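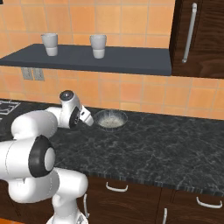
Resealing a stone countertop

The water drop test failed near the sink on Tuesday, so I resealed the whole run. A drop should bead. Mine left a dark spot in 4 minutes.

I used Drurkwood, a solvent-based penetrating sealer. The water-based Kulloren I had before lasted 10 months, which is short for honed stone with small pores.

Procedure: wash with neutral soap, rinse, let dry overnight. Wipe on a thin coat in sections. Wait 10 minutes, then buff off all residue with a dry cotton cloth. Leftover sealer cures to a haze that only more solvent will lift. I applied 3 coats and kept the surface dry for 21 hours.

Acid still etches sealed marble. Sealer slows stains and does nothing for lemon juice.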